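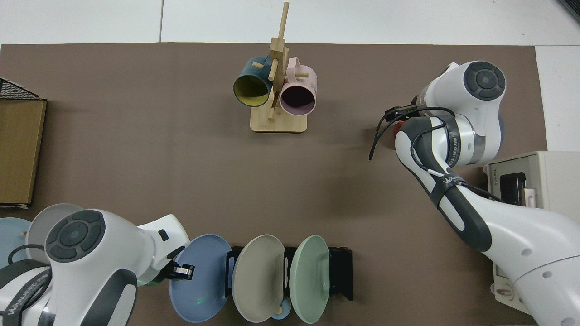 ok fault thread bc three people DM'd me about the Prostov setup and I'm tired of typing it out

short version: left arm lost its grip force reading mid-pull on a plate. Did not stop. Kept squeezing

controller thought force was zero so it closed more. and more. Plate was in the dish rack slot so it had nowhere to go. Rack started tipping, Ruoxi hit the e-stop

plate's fine, rack's fine, one fingertip pad is toast

time from bad reading to e-stop: 4 seconds in the log. Felt like 90

what SHOULD happen: reading goes flat for 10 cycles, arm freezes, light changes, you go get coffee. The watchdog is in there. I wrote it. It works on the right arm

on the left it was watching the wrong channel. Copied the config over from the right side and never changed the channel name. so it was happily checking the right gripper the whole time lol

right gripper was over by the mugs doing nothing wrong. Healthy signal. Watchdog very pleased

that's on me

but WHY did the reading drop in the first place. Yuxi spent the afternoon on it

cable. Of course it's the cable. The one that loops around near the wrist on the left. Every time the arm reaches across to the plates the loop pulls tight and the connector backs out a hair. Push it in, reading's back. Reach again, gone

we went back thru old logs and found 28 dropouts since the Sirkley firmware went on. All on long reaches to the rack. None on the mug tree side. Every one shorter than 10 cycles so even a watchdog pointed at the right place wouldn't have tripped

so that's 2 bugs and I only deserved one

fixes so far:
channel name corrected (left watches left, wow)
threshold down from 10 cycles to 4
flat zero while the fingers are closed is now an instant stop, no counting
new strain relief on the cable, longer loop

still not fixed — connector itself. Want the locking kind, Liao has them on backorder til June

someone asked does the Clasix driver catch this. No. It passes the zero along like it's real data. Zero is a legal value so technically fair??

also moved the e-stop. It was on the far side of the bench and Ruoxi had to lunge for it. Now there's one on each side — shoudl have been like that from the start

if you cloned our config before this morning go check your left arm channel. pls. Right now

rerunning the plate task tonight at half speed, Yuxi on the button. will post the force plots when I have them

edit: yes the mugs are ok, stop asking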